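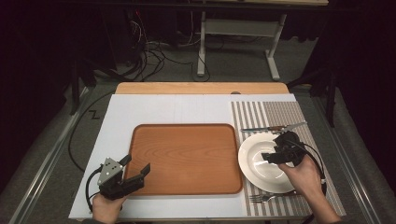 **Farnlow steal one late, level the series**

Farnlow 5, Trukholm 4. Eleven innings, and it felt longer than that.

Bit-na Oh went the first six for Farnlow on 94 pitches and left with a 3-1 lead, which the bullpen gave back in the seventh on two walks and a double into the left field corner. Trukholm went ahead 4-3 in the eighth on a sac fly. Looked done.

Then the ninth. Leadoff single, a bunt nobody could pick up, and a grounder through the right side to tie it. Trukholm got out of it with the bases loaded — a strikeout and a pop up to short.

The winner came with one out in the eleventh, a line drive over a drawn-in infield. Runner scored standing up. Attendence was 1538, the best at Zallport Field since it reopened in May.

Trukholm left 15 on base, and their manager didnt want to talk about it. "We had them. Twice," was all he said on the way to the bus.

Oh, asked about coming out after six: "My arm was fine. Not my call."

Series is 2-2. Game Five is back in Trukholm, first pitch 7:05. Farnlow get 700 seats behind third base, on sale at the box office from noon.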